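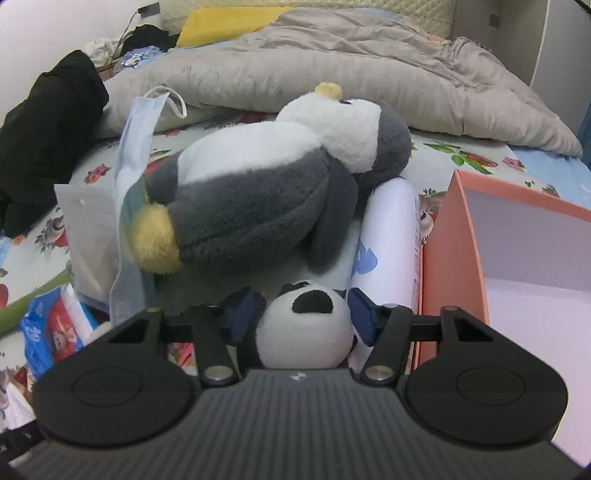

Brendonthorpe clears out its bedrooms, one penguin at a time

The first thing most people admit to at the Brendonthorpe toy and linen drive is that they thought they owned less. The second is that they would like to keep the penguin.

The drive opened on 6th September and runs for 4 weeks out of the old Virnisero shoe store on the main street. Residents are asked to empty one drawer, one shelf or, in the more serious cases, one bed, and bring in whatever soft toys they can stand to part with. Organizer Boglárka Bodnár was hoping for 200 toys by the end of the first week. She got 387, and a bathrobe.

"I said soft toys," said Bodnár. "A bathrobe is soft, I suppose."

Sorting starts at home, and the advice on the flyer is to tip everything onto the bed and look at it all together. The method has its critics. A bed covered in plush animals, clothes and old packaging can't be slept in until somebody makes a decision, and in plenty of Brendonthorpe homes that moment has been arriving close to midnight. A big penguin lying on its side next to a little black-and-white panda does not make the decision any easier.

Concetta Bianchini, whose family runs the Bianchini laundry two doors down, is washing the donations for free. She has strong views on beaks. Felt ones shrink, she said, and glued ones come off in the drum and turn up weeks later in a customer's pillowcase. She would like donors to check the seams before they drop anything off, and to stop sending bears with batteries in them.

Then there is the layer underneath. Anyone who has cleared a bed knows that the animals come off first and what's left is the stuff that never had a place to live.

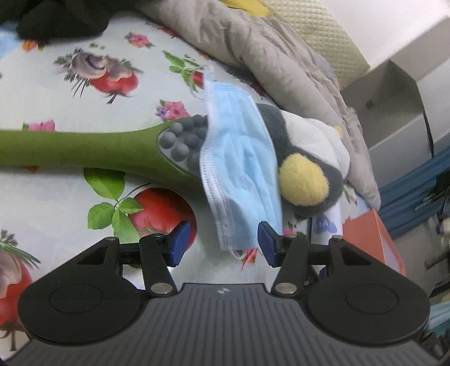

ODDS AND ENDS

A light blue face mask, still with its ear loops, and an olive-green handled thing with rubbery knobs on its head: the drive takes neither. Masks go in the trash at home, please. As for knobbly gadgets, Bodnár has a box by the door marked "Ask First," and it is already full.

Coverings are another matter. Glossy white ones printed with tomatoes and other vegetables have their admirers, and wipeable covers of any pattern will be accepted if they are clean and bigger than a pillowcase. Torn ones will be sent back with you, along with a look.

Toys that pass the Bianchini wash will be bagged and passed on to families through the Isura playroom, which has shelf space for 850 and would prefer not to find out what 851 looks like. The drop-off is open from noon to six except Mondays. Large penguins should be brought in by the front door, as the side one sticks.

Recent stories
Shoe store windows to get new glass in January
Bianchini laundry extends Saturday hours
Isura playroom looking for low shelves
Letters: the side door has always stuck
Lost and found: one bathrobe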